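Three speeds is two more than I need

I bought the Skara in April from a man who kept it in a shed with a lawn mower and what smelled like forty years of lawn mower. It's a three-speed. The shifter is a little chrome thumb lever on the right side of the bar, and for the first week I treated it like an elevator button: press it, hope, stare straight ahead.

I should explain that I came to this from the carbon end of things. For six years I rode an Iltar with 22 gears, a computer, and a saddle shaped like a tax form. It was a wonderful bike and I was never once good enough for it. Every hill had a correct gear, the bike knew what it was, and I was always two clicks away from it, grinding or spinning like a hamster. I sold it on a Monday, and by dinner I was already looking at old English-style three-speeds with fenders, chain guards and the general bearing of a retired postman.

The Skara weighs about as much as a dishwasher. Low gear is for hills, middle gear is for everything, and top gear is for a tailwind on a long downhill when you are late for something you enjoy. I have used top gear maybe a dozen times. It's nice to know it's in there.

The hub took some learning. There's a tiny chain coming out of the axle, and if the cable is a hair too slack you get a neutral spot between middle and top where the pedals spin free and your knee goes looking for the handlebar stem. I found this out standing up, in an intersection, in front of a bus. The fix is one turn of a barrel adjuster. I have since made that one turn so many times, in both directions, that I believe I am back where I started.

It also ticks. In middle gear it makes a noise like a cheap kitchen timer, and people on the bike path hear it and move over, so I've never bothered with a bell. 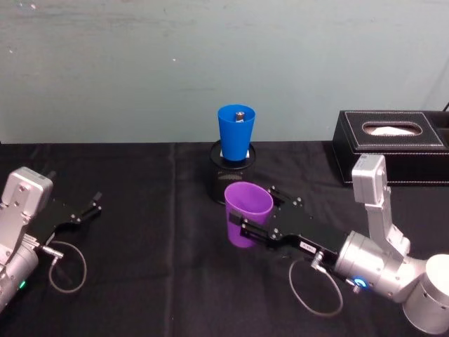
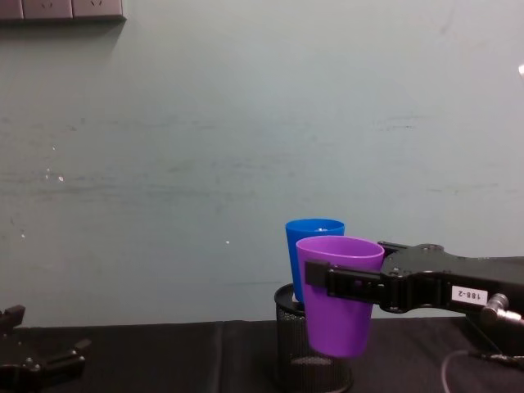

My riding friends were kind about it for one weekend. Then we did the reservoir loop, with its 361 feet of climbing, which I'd never noticed as climbing before. On the Iltar it was a thing that happened between the coffee and the other coffee. On the Skara it was a place. I met it in low gear, sitting bolt upright with my coat open and catching air like a spinnaker, and I got to look closely at a great many mailboxes. One of them is shaped like a trout. I'd ridden past that trout for six years.

They waited for me at the top, which was nice of them, and took photos, which was less so.

The part I didn't see coming is how little I wear now. I used to need fifteen minutes to get dressed for a ride — bibs, gloves, the shoes that make you walk like a duck across the gas station floor. Now I roll up one pant leg, and with the chain guard I don't even need to do that. It's a superstition at this point.

So I've been riding more, in dull little pieces. Library, hardware store, dentist, back to the hardware store for the right size. I passed 500 miles in the middle of summer with a bag of potting soil on the rack. I had some idea of passing 1000 in a more dignified way, but it was raining and I was carrying a pizza flat on my forearm like a waiter, so I didn't stop to mark the occasion. The pizza was fine on one side.

Upkeep has been oil, mostly. You put a few drops in the little port on the hub, then later the hub gives it back to you on the garage floor. The man at the bike shop told me this means it's healthy. I've heard that said about dogs, too. I replaced the brake pads with a set from Jireš, and they turned the braking from a rumor into a suggestion. In the wet, with steel rims, you plan your stops the way a ferry does.

The saddle is a leather Trirnent, and I was told it would need 500 miles to break in. At 500 I was told it was really closer to 1000. I'm well past that and now I'm hearing 3000 from a stranger on a forum, who sounded quite peaceful about it. I suspect the saddle isn't the thing being broken in.

I do miss the Iltar on some mornings. I miss the way it jumped when you stood on it, and I miss getting home from the far side of the reservoir before my phone died. If somebody handed me one tomorrow I'd ride it, and I'd pick the wrong gear all the way around.

Next job is the rear wheel, which has developed a wobble you can see if you squint and feel if you don't. I own a spoke wrench and have watched two videos. The bike shop closes at six, so I plan to start at four thirty and leave myself time to carry it over there.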